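Fameck library gets air purifiers for reading rooms

FAMECK – The public library on the square has put air purifiers in 3 of its rooms, after a autumn of complaints about stuffy air and dust from the roadworks outside.

The units went in over the weekend and were running by Sunday evening. Each one covers a room of 200 square feet, according to the supplier, Zurgate. Bigger reading hall upstairs not included for now. That may come later, money permitting.

Cost: $298 apiece, paid out of the building fund. Filters extra. Zurgate will swap them twice a year under a 2-year service deal.

The children's room, the local history room and the small study room known as Studia were picked first. All three have windows facing the street, and staff have kept them shut since work started on the gas main. A petition left at the front desk drew more than 200 signatures in November.

Readers asked mostly about noise. Staff say the low setting will be used during opening hours, with the higher one left for evenings. Please dont move the units or unplug them to charge phones – there are other outlets by the tables.

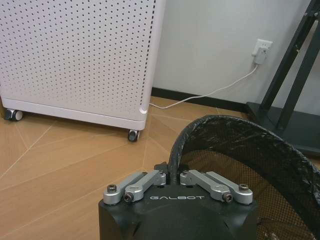

An air purifier on casters, plugged in at the wall.

Studia closes early this week for shelving work, last entry 4 p.m. Normal hours after that. The roadworks are due to finish before the holidays, the town says, though the dates have slipped before.

Comments on the new units can be left at the desk or in the box by teh door.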